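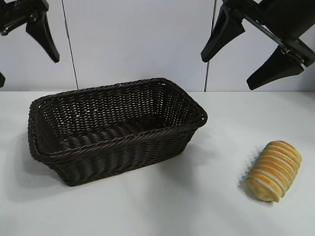
How do I keep crusty rolls from going soft in a wicker bread basket?

Let them cool all the way on a rack before they go in, and don't cover them with anything tighter than a cloth napkin. Steam is what softens the crust, and a warm roll keeps giving it off long after it looks finished.

Posted in Kitchen & Table, 24/02/2022
63 people found this page helpful

More from the original poster, buler_hill:
I bought a dark woven basket for the dinner table because my mother-in-law has one and hers always looks like a magazine. Mine looks fine too. The rolls are the problem. I bake at 375, they come out with a nice shell, I pile them in the basket with a towel folded over the top, and by the time everyone has found a chair they have the texture of a hotel pillow. Is it the basket, the towel, or me? Also, how do you get crumbs out of the weave? I have been using a toothpick and I'd like my evenings back.

Vasilică Olteanu
It's the towel, with some help from you. A woven basket lets air through the sides, so it's one of the better things you could have picked. Then you put a lid on it made of terry cloth.

Put one thin cotton or linen napkin in the bottom and leave the top open. If you want the rolls warm at the table, bake them early, let them cool completely, and give them 8 minutes back in the oven right before you sit down. They won't be quite as good as the first time, but they'll crackle, and your mother-in-law will hear it. Don't stack them three deep either. The ones on the bottom get steamed by their relatives.

For crumbs, turn the basket over outside and smack the bottom with your palm. What's left comes out with a dry pastry brush or an old toothbrush, working along the strands and then across. If something sticky got in there (butter, jam, a child), wipe it with a barely damp cloth and let it air dry upside down. Don't soak it. I soaked one in May a few years back and it dried in the shape of a canoe.

prolinora72
Agree on the napkin. I would add that anything with a lot of butter in it, like those coiled layered rolls, is going to soften no matter what you do, and it will leave grease on the weave too. I line mine with parchment under the napkin. Not elegant but you can't see it.

Overnight is a different matter. The basket is for serving. Leave bread in there until morning and you'll have soft rolls' other problem, which is rocks.

aguiar_k
just buy a bread box

buler_hill
Tried the open top tonight. Big improvement, and one person asked if I'd switched bakeries, so I'm taking that as a compliment. The toothpick has been retired. I already own a bread box, it's where we keep the batteries.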